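Keeping a white desk white, and other small jobs for the room where you work and eat

Posted 2026-01-15

I have been meaning to write this one up since the Christmas decorations came down, when I finally saw the top of my own desk again and got a bit of a shock. White furniture is a lovely thing to live with and it makes a small room feel twice the size, but my goodness it does show everything. If your desk shares its space with a fridge, as ours does (we lost the box room to bunk beds in May and have been squeezed up ever since), you will have crumbs and condensation to think of as well as ink. So make yourself a cup of tea and I'll go through what works for me. 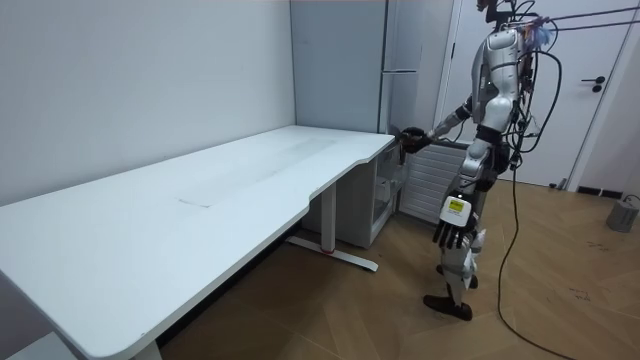 Grey marks on a white top are nearly always rubbed-off something: newspaper print, a metal watch strap, the rubber feet of a lamp, or the hem of a dark sleeve going back and forth all winter. Start gently, with a soft cloth wrung out in warm water and one drop of washing-up liquid, and go round in small circles before you reach for anything stronger. A matte top like this one, with a faint greyish smudge near the middle, wants more patience than a shiny one, as hard scrubbing can polish a patch that then catches the light for ever after. If the mark is still there once the surface has dried, make a loose paste of bicarbonate of soda and water, leave it on for a few minutes, and wipe it off with very little pressure. Always try it first in a spot you never look at! I learned that on an old Stestlow side table, which still has a pale moon on one corner.

Do the edges while you're at it. Any curve or cutout at the front is where your wrists rest, and it gets grubbier than the middle without you noticing. Rinse the cloth, wipe again with plain water and then dry it properly with an old tea towel. The bit people skip is the drying, and then they wonder about the streaks.

For the floor, I'm still on my old Hanrahan flat mop, with the pad barely damp. Wood and wood-look floors both hate a puddle, and with a herringbone or chevron pattern there are seams running every which way for the water to find. Sweep first, following the boards in one direction and then the other, and get down on your knees for the last bit by the furniture legs. Thirty minutes does the whole room, including moving the chair about and grumbling. 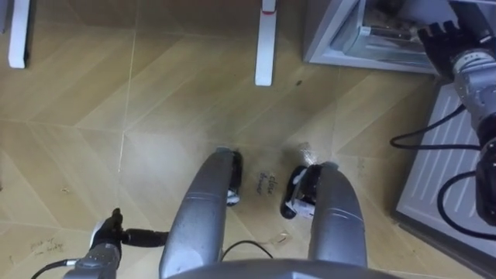 Fridge drawers are my January job, every year without fail. Take them one at a time, so the rest stays cold while you fiddle about at the sink, and let a frozen drawer come up to room temperature before it meets warm water, as cold plastic can crack if you rush it. With a drawer pulled out over a pale floor, it's worth putting a folded towel underneath for the drips, and while you're down there you can run the brush nozzle along any slatted panel at the bottom, going with the slats. Dust in those collects quietly for years. I switch off at the wall for that part and use the nozzle dry.

For the drawers themselves I mix 1000 ml of warm water with a heaped tablespoon of bicarb, and no perfumed sprays, or your peas will taste of lavender. Mine then get a liner cut from a Caraletti roll, which washes well and can go back in the same afternoon. Label anything you're refreezing a lid onto, soups especially, because every orange soup looks like every other orange soup by March.

Lastly, bottles. Anything that stands on the desk wants a coaster under it, whether it's a drink, hand lotion or that cleaning spray you meant to put away. Rings are far easier to prevent than to shift, and a square of cork costs next to nothing.

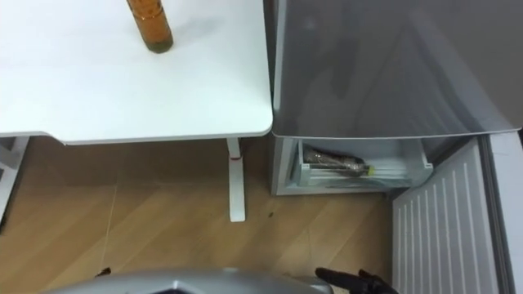 An amber-coloured bottle on a white desk, right beside the fridge.

If you do get a ring, blot it, don't rub, and then go back to the soapy cloth. I keep one in a little dish by the kettle these days, and the desk gets its wipe while the water boils.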